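Speaker notes: Keeping glass out of the general waste
Regional briefing for housing managers, Drorkirham, September 15, 2020
Duration: 25 minutes, followed by questions

Slide 1. Welcome and purpose
Good morning, and thank you for attending. The purpose of this briefing is to set out the new arrangements for the separate collection of household glass in the managed housing estates of Drorkirham, and to explain what is being asked of housing managers before the service begins in November.
The talk is in four parts: the present position, the results of the trial at Rodotberg, the new service, and the duties that fall to each estate office. Printed copies of the collection map are on the table by the door.
(Pause while late arrivals are seated.)

Slide 2. The present position
At present, residents of the managed estates take their glass to shared banks, most of them in supermarket car parks. Residents who drive use them fairly well. Those who do not drive use them very little, and much of their glass goes into the general waste.
Glass in the general waste is heavy, and the authority pays for disposal by weight. It also breaks in the chutes and the bin stores, and cleaning staff have reported cuts to hands and forearms. The safety aspect should be given proper time here, as managers will be asked about it by their own staff.
The speaker may wish to mention that the banks at the northern end of the town are also the subject of noise complaints, chiefly late in the evening.

Slide 3. The Rodotberg trial
The trial covered 244 flats on the Rodotberg estate. Each flat received a small lidded caddy for the kitchen and a printed card in the main languages spoken on the estate. Larger wheeled bins were placed in the existing bin stores, and collections were made every second week.
Take-up was slow in the opening weeks. Many residents had put the caddy away in a cupboard and the card with it. Once the estate office had placed a second notice in the lifts, the bins began to fill at a steady rate.
Three points from the trial should be passed on. The bins must have round openings, as open lids attract general rubbish. The bin store lighting must be working before the first collection. Notices in lifts were read far more often than letters put through doors.
(If asked about cost: the trial was paid for from the existing waste budget. Detailed figures are in the written report and should not be given from memory.)

Slide 4. Where glass collects in the home
Most glass leaves the home by way of the kitchen. Bottles and jars are emptied on the worktop and tend to remain there until someone has a reason to go out. Interviews on the Rodotberg estate showed that residents were willing to sort their glass, but wanted a place to keep it that did not take up space needed for cooking.
For this reason the caddy has been made narrow enough to stand beside a kitchen unit or under most sinks. Managers are asked to show it in place when they visit new tenants. A short demonstration in the kitchen has more effect than a leaflet.

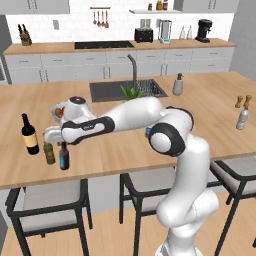 Slide 5. What may and may not be collected
Accepted: wine, beer and spirit bottles; food jars; sauce and oil bottles; small glass medicine bottles, provided they are empty.
Not accepted: drinking glasses, oven dishes, window glass, mirrors, light bulbs, and china or pottery of any kind.
The second list causes the most confusion. Oven dishes and some drinking glasses melt at a different temperature from bottle glass, and a small amount can spoil a full load. Residents should wrap such items in newspaper and place them in the general waste.
Labels may be left on. Metal lids should be taken off and placed with the tins. Bottles and jars should be rinsed, but there is no need to wash them in hot water.

Slide 6. The new service
The service will be run under contract by Stekow, which also operated the Rodotberg trial. It will cover nearly 3,000 homes when complete. The first round will take in the estates to the east of the railway, and the remaining estates will follow in the new year.
Each bin store serving more than 200 people will have two glass bins. Smaller stores will have one. Managers who believe that their store cannot hold the extra bins should say so before the end of this month, so that a visit can be arranged.
Collections will not begin before eight in the morning. This was a firm request from residents, and the contractor has agreed to it — the condition is written into the contract.
(Show the map. Allow a minute for managers to find their own estates.)

Slide 7. Duties of the estate office
Each office is asked to confirm the number of caddies it requires, using the form in the pack. Caddies will be delivered in boxes and must be stored indoors.
Notices should be put up in lifts and entrance halls two weeks before the first collection. The wording has been agreed and should not be altered. Translated versions can be ordered from the Swati print service, which needs five working days.
Missed collections should be reported on the day they occur. Reports made later will be recorded, but the crew cannot be sent back until the next round.
Broken glass on the floor of a bin store remains a matter for the estate cleaning staff, who must be given suitable gloves.

Slide 8. Questions
Invite questions from the floor. Questions on individual tenancies should be taken privately afterwards.
Remind managers to sign the attendance sheet and to return the caddy forms to the front desk before leaving.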